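Let the Planner Be Boring

2025-09-14

I get more excited about log files than is probably healthy, so take this as coming from a fan. The best thing to happen to our two-arm software this year is a piece of code that refuses to be clever. It sits between the learned policy and the motors, it checks timing and clearance, and it says no a lot. I love it.

Some background. At Cetthorpe we work on clothes: picking them up, hanging them, folding them, with two arms sharing a rail. The policy is a network that looks at the camera views and puts out short chunks of motion for both arms at once. For a long while we sent those chunks more or less straight down to the controllers, and when something went wrong we collected more data. That works, up to a point! We had 2,000 recorded runs by the time we started to wonder what the last few hundred had bought us.
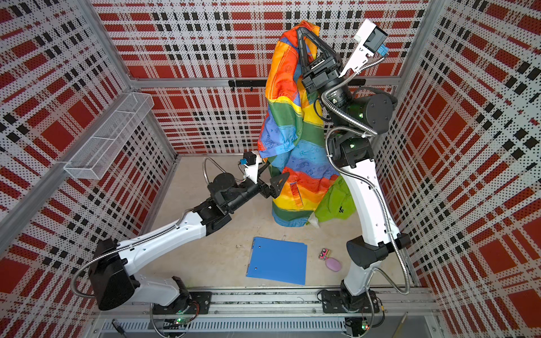

Garments are where the two halves of a control stack really have to talk to each other. A box stays a box when you lift it, but a jacket changes shape all the way up, and whatever the second arm was aiming for has moved by the time it arrives. Take a striped jacket held high by the right gripper while the left one comes in toward the lower right side. The hem is just off the floor, there's a green garment partly hidden behind it, and the left arm has to close on one layer of cloth and leave the other alone. A camera on each wrist helps a great deal with that. What helps just as much is knowing how old each image is when the network sees it, and our old code had no idea.

So we wrote Foltell, the boring layer. Every image and every joint reading gets a time stamp at the source, and any chunk of motion built on stale input is thrown out before it reaches an arm. Then a plain old collision check runs on both arms together. If the check fails, the arms slow down and the policy gets asked again. There's no learning anywhere in it, and you can read the whole thing in an afternoon.

We replayed all 2,000 runs through it and 1,860 came out clean. The rest were a gold mine (I spent a very happy week in there). Plenty of what we had been calling bad grasps were good grasps on an old picture of the cloth. We'd been about to train our way around a clock problem.

I gave a short version of this at a workshop in Toledo and got some pushback, which was fair. One worry is that a hand-written layer puts a ceiling on what the policy can learn. Maybe, for very fast motions. Ours aren't fast, and every rejected chunk gets written to the log with its reason, so if the ceiling is too low we'll see it there first.

The next piece is a viewer called Kurkudach, which lines up both arms, all the images and the rejections on one timeline. It has 5 known bugs and I already use it every day. Scrubbing back to the moment a sleeve slipped and seeing which reading was late is so much fun!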